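3.2 Gripper units and daily care

The recordings at the Cuncombe site were made with hand-held grippers of the Dakell pattern. The operator works with one in each hand. The body of each gripper is a black plastic housing with two round lens windows side by side in the back, and the fingers are yellow printed parts that can be taken off without opening the housing. A label with a number and a QR code is stuck below the lenses. The code is scanned at the start of every session so that each recording is filed under the unit that made it, and it is scanned again whenever a unit has been opened for repair.

Site work was done by Imke Ackermann and Manolis Balaskas. Units were prepared beforehand by Tibor Vörös, who also wrote the check sheet used below. The task in all recordings reported here is the handling of clothes on a bed: picking up, spreading, folding and stacking.

Figure 4 was taken on the unit labelled 008 with its two fingers close together over the bed, next to a yellow T-shirt. The fingers should stand parallel in this position. If the tips touch while a gap remains lower down, the finger mount has worked loose and thin cloth will slip out of the grip.

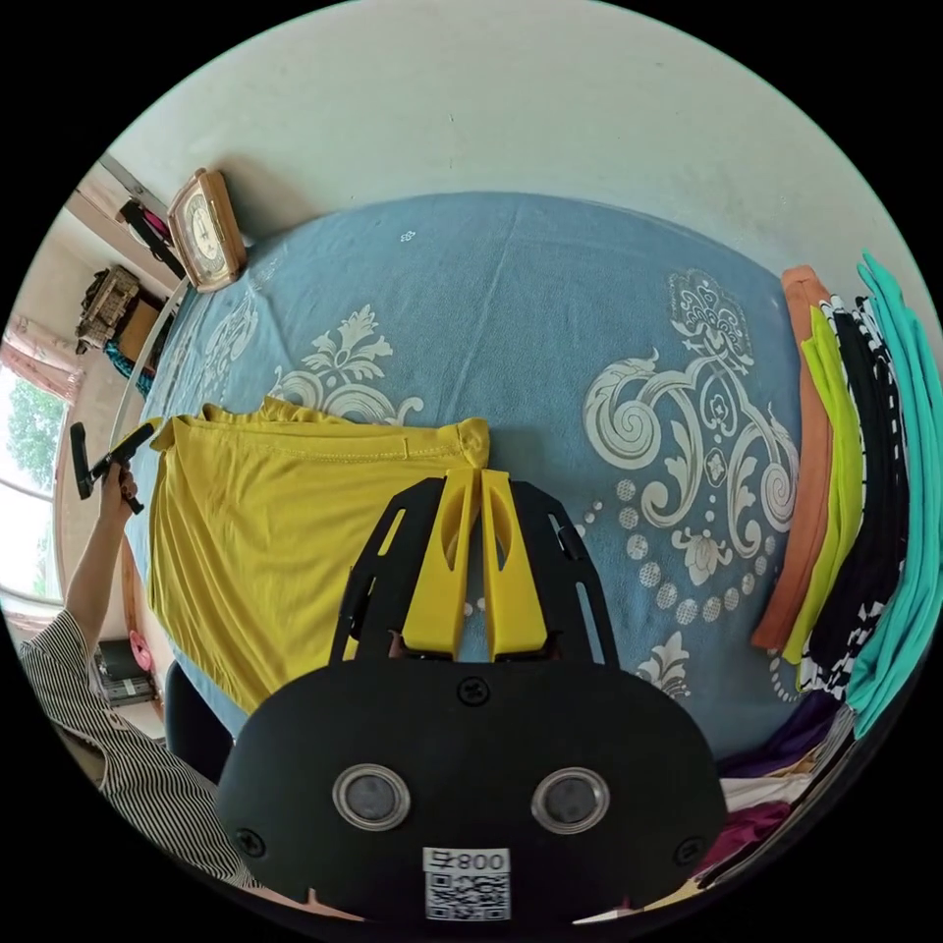
Figure 4. Unit 008 beside a T-shirt spread on the bed, fingers close together and parallel. The operator's other tool is at the left.

3.2.1 Cleaning and finger wear

Lint was the main nuisance. It gathers between the fingers and in the slots of the side plates, and from there it finds its way on to the lens windows. The windows were wiped with a dry microfibre cloth before each session. Spirit-based wipes were tried in May and given up after they left a haze on one unit. The slots were cleared with a soft brush, working away from the lenses.

Fingers were changed in pairs. A single new finger closed against a worn one gives an uneven grip, and the difference shows up in the recorded opening width. Over the whole study we logged some 1695 grasps per pair before the tips had to be replaced, though pairs used mostly on towelling went sooner. Old fingers were bagged with the unit number and sent back to the workshop at Meinecke, where Mattes Reuter measured the wear at the tips.

The three screws on the back of the housing were checked by hand with a short driver and tightened only if they moved. In one early unit they had been driven too hard and the plastic had cracked round the lower left one. That housing was scrapped.

3.2.2 Checks during a session

A session was stopped for a short check after every four garment sets. The operator held both grippers in front of her at waist height, opened and closed each of them fully, and then carried on from the same pile. Zero width was set again if the closed reading had drifted. A unit that drifted twice in one session was taken out of use and replaced with a spare.
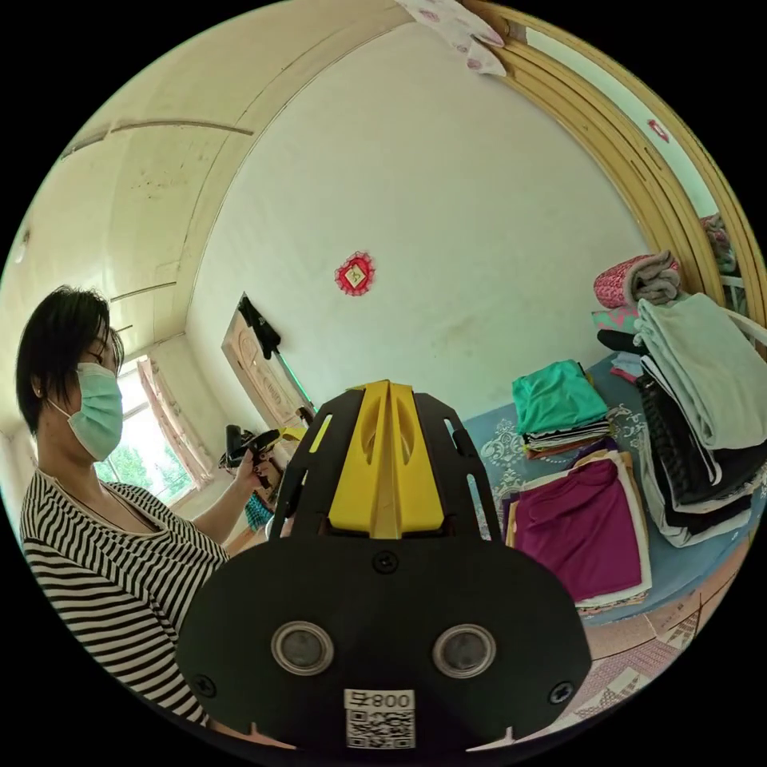

Operator position

Work was done standing at the bedside, with the folded piles kept on the bed within reach.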